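I fold laundry at the kitchen table after supper, and I think more people should. When we lived in Povville I did it on the bed, like my mother, and half of it stayed there until bedtime and then moved to a chair.

A table is the right height. My back doesn't hurt after 8 shirts. Ginevra Colombo says food and clean cloth shouldn't share a surface, and I see her point, but I wipe the table first and let it dry.

Big pieces should go first. Most people leave the sheets for last, when they're tired, and then ball them up. A large piece of light green fabric takes me two minutes if I start with it. 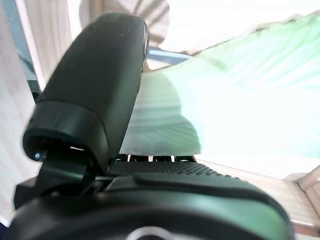 ## Where it goes afterward

Straight to the closet, before the dishes.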